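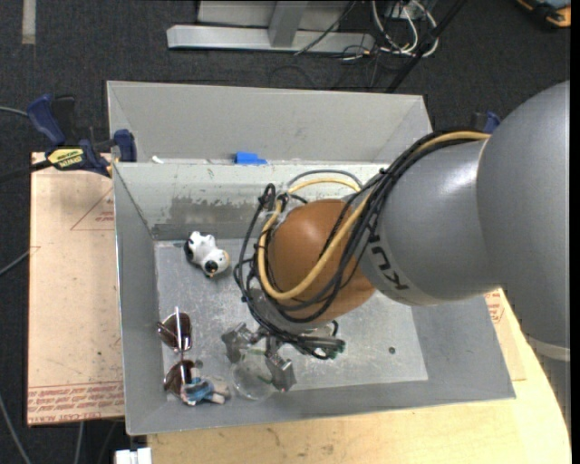
The gray bin in use, with the arm over it.

Bins and Totes: Your Questions
Reading time: 2 minutes
Print this page | E-mail this page

We get a lot of mail about the open bins, and most of it asks the same handful of things, so I have gathered the answers in one place. If yours is missing, write to me and I'll do my best (I do read everything, even if July is slow).

Why does your bin look so scuffed?
It gets used! The floor of a gray bin shows fine scratches and whitish streaks sooner than almost any other part, and the paint on the walls can chip as well. Ours has a worn dark patch on the back wall too. We don't repaint for looks. If you can run a gloved hand over the spot and feel nothing sharp, leave it be and get on with your day.

Do I need the sloping sides?
For small, round or slippery things, I would say yes. Cups, bowls and jar lids like to settle in corners, and a sloping wall helps bring them back toward the middle where you can get at them. For boxes and books, straight walls waste less room. The Mirier range comes both ways, and the price is the same.

I can hardly see clear cups against the gray. Any tips?
You're in good company. A transparent cup or bowl shows you whatever is underneath it, so on a gray floor it looks gray. A lamp set low and to one side will pick out the rim nicely. Some customers lay a dark mat in the bottom, and we sell the Drosance mat cut to size for that, but an old piece of felt works very well if you have one lying about.

How do I clean it?
Warm water, a drop of dish soap and a soft brush, then a dry cloth. Please skip the steel wool, however tempting it is.

How much does the large one hold?
The large Kauppinen bin holds 193 liters to the rim. Keep the load a little below that, particularly with glass.

Can I order spares?
Yes, mats and touch-up paint ship from our Henditz warehouse. Orders over 44 dollars go free of charge. Rim guards are back in stock too, and we have 700 of them, so there's no need to rush.

Who do I write to?
Stojan Milošević, that's me, at the customer desk. Mornings before 11 are best if you would like a same-day reply. Do mention which bin you have and how long you've had it.

We use cookies to remember your preferences. Accept | Settings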